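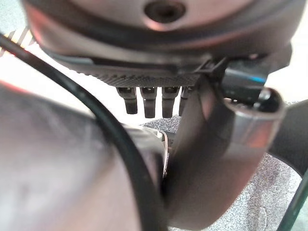
The Living Room at Prisside

Gus Dunleavy had been told to leave his coat at the desk, but he kept it on. His reading glasses were in one pocket and his return ticket was in the other, and he liked to know where both of them were.

There were 15 visitors in the group. A young woman named Anisa Halim gave them each a sticker and walked them down a hallway to a room that had been made up like somebody's home. It had a television, a row of slippers on a shelf and a chaise lounge that Gus decided he would never get up from if he sat in it.

"Please stay behind the striped tape," Anisa said. "Lilier is friendly, but the arms are heavy."

Lilier was the robot. Gus had expected a face. He looked at the hands instead, because he had repaired sewing machines for most of his life and hands were what he understood. The fingers were short and black and hung in a row when they weren't doing anything. There was a band behind them with a crosshatched grip, like the collar on a good screwdriver. He could see a cable running down past the wrist and thought that it would catch on something sooner or later.

"Does the cable ever snag?" he asked.

"Sometimes," Anisa said. She looked pleased to be asked. "Hưng would know. He does the arms."

Hưng Hầu was sitting at the side with a laptop on his knees. He said it had snagged twice in October, and that they had moved it since. Then he went back to his typing. 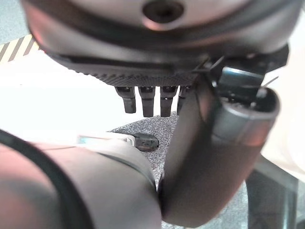 Beside Gus stood Latrice Schumacher, who ran three seniors' residences outside Hamilton and had paid his fare. She had asked him along because he was seventy-six and, in her words, hard to sell to. She had a notebook open with two columns ruled down the page. One was headed Laundry and the other Meals.

"I've got 40 residents in the one building," she said quietly. "It takes two people all morning just to put things away."

"They talk while they do it, though," Gus said. "My sister's place, the laundry girl was the one who noticed she'd stopped eating."

Latrice wrote something down. He couldn't tell which column it went in.

Anisa explained that the robot would do some work at the glass table. It would be slow, she said, and they should feel free to ask questions while it worked. A man at the back asked the price, and she told him that part came after lunch.

Lilier leaned forward. It moved the way Gus's father had moved in his last few years, as though each part of him had to be told separately. The left hand went down, stopped, and went down a bit more. Then the right one came in to meet it.
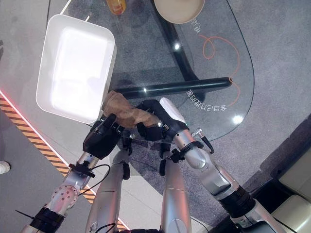 It was cloth, and cloth was hard. Gus could have told them that. A plate stays the shape it is, but a piece of brown cloth is a different thing every time you touch it. He found he was holding his own hands out in front of him with the thumbs tucked in, and he put them in his coat pockets.

"What does the writing say?" Latrice asked. There were white characters on the glass, and from one side they read backward.

"Automatic packing table," Anisa said. "We were using it for that before."

The fingers held the cloth up just clear of the glass. Nobody in the group spoke. The fingers shifted, and one of the folds slid, and Gus said "Easy," out loud, the way he would have to an apprentice.

Hưng looked up from the laptop.

"Sorry," Gus said.

"No, I say it too," said Hưng. "I've watched it do this 2000 times. I still say it."

"How many did it drop?"

Hưng glanced at Anisa, who was answering somebody else. "Of the first 1000? Most of them."

Gus nodded. He thought that was fair. He had sewn his own thumb in his second week on the job and hidden it from the foreman until it bled through the bandage.

They broke for tea after that. The others went out to the hallway where the cups were, but Gus asked if he could stay and look at the table, and Anisa said he could as long as he kept to his side of the tape.
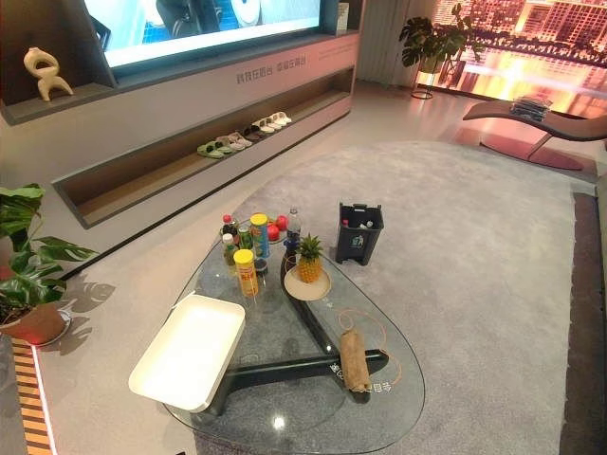 Photo: Prisside visitor program

He looked at the groceries first. Somebody had gone out and bought a pineapple for this, and put it on a plate. There were two red fruits that could have been apples or tomatoes, and he tried to make up his mind and couldn't without his glasses. The little sack lay near the front with its orange string looped out across the glass.

It was tied. He wondered whether the robot had done the tying, and then whether it could, and he stood a while working out how he would do it himself with fingers that blunt. You would need to hold the neck closed with one hand and bring the string around with the other. You would need to feel it go tight.

Latrice came back with two cups and handed him one.

"Well?" she said. "Would you let it put your shirts away?"

"Shirts, yes."

"That's something."

"I'd want somebody to come in with it," Gus said. "The first while, anyway. Just to stand there."

"That's a wage, Gus. That's the wage I'm trying to save."

"I know it is."

She took out the notebook and looked at the two columns. After a moment she ruled a third one down the side, narrow, because there wasn't much page left, and then she stood with the pen over it and didn't write a heading.

Gus drank his tea. Across the tape Hưng had got up and was bent over the robot's wrist, running the cable through his fingers and checking it for wear.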